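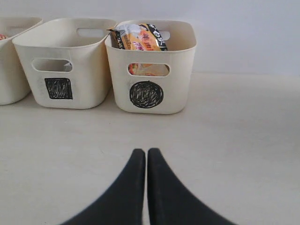 Notebook, Erex bench, sorting table – May

Carried over from the previous page: the three-bin row stays along the wall side of the table. Cream-white plastic, rounded corners, flared rim, sides narrowing toward the base. Tried them in a row along the front first, and every reach went over a rim. Back edge it is.

Bins came from Ramora, part of the same order as the shelf liners. Invoice is in the Poltden folder. Order total was 114 with shipping, liners included, so don't read that as a bin price.

Layout

Left bin: red parts.
Middle bin: kept empty at the start of a sort. Anything not yet decided goes here.
Right bin: packaged food, sticking up above the rim.

The rims are wider than the bases, so the rims set the spacing. Left and middle can sit nearly rim to rim without trouble. Middle and right need a gap you can get a hand into, or lifting one drags the other. I had been lining them up by the bases, which gave a different gap each time. Line up by the rims from now on.

The left bin can sit slightly farther back than the middle one. No effect on sorting that I can find. If you want them even, push all of them to the back line and then pull the middle one forward by a finger width, so the handle slot stays clear.

Handle slot

The middle bin has an oblong slot cut through the back wall near the rim. Two consequences. First, small pieces must not be heaped above the lower edge of the slot or they go out the back and down behind the table. Second, there is a matching cutout in the upper half of the front wall, so the same goes for the front. Heaped one higher for an afternoon to compare. The pieces came out the front, where they landed under my sleeve. Went back to the lower fill.

Fill limit is therefore the bottom of the slot. I put a pencil line on the inside of a spare and it rubbed off by the end of the session. Tape would hold but leaves residue on this plastic. Open item.

Table surface

Pale off-white top, matte. It shows gray smudges. Went over it with a damp cloth and plain water, then with dish soap at low strength. Soap was better on the hand marks. The faint shading that remains does not come off with either, and I am not going to use the abrasive pad on a matte top – the old Poltden table has shiny patches from exactly that, and they catch the light worse than the marks did.

Keep the area in front of the bins clear between sorts. Tools, bags and labels go on the cart. The open stretch is where the unsorted pile gets tipped out, and a stray label under the pile cost me one recount already.

Counts

Ghaffari batch, first pass: 3,921 pieces by the tally sheet. Weighed in lots of 100 for the check. The weight check came out 6 short. I recounted the last lot by hand and found the same shortfall there, so the tally was wrong and the scale was fine. Corrected on the sheet, with the old figure struck through and still legible. Please do it that way as well and leave the correction fluid alone.

Lots of 100 are fine for the small pieces. For the larger ones the weighing tray is too full at that count and pieces rest against the housing, which throws the reading. Use half lots there and note it in the margin.

To do

– Find a fill mark that stays on and comes off clean.
– Labels for the bins, on the front wall below the rim. The rim itself is too curved to take a label flat.
– Ask Ramora whether the bins come with a lid. Nothing on the packing slip.
– Second pass on the Ghaffari batch, same layout, so the two can be compared.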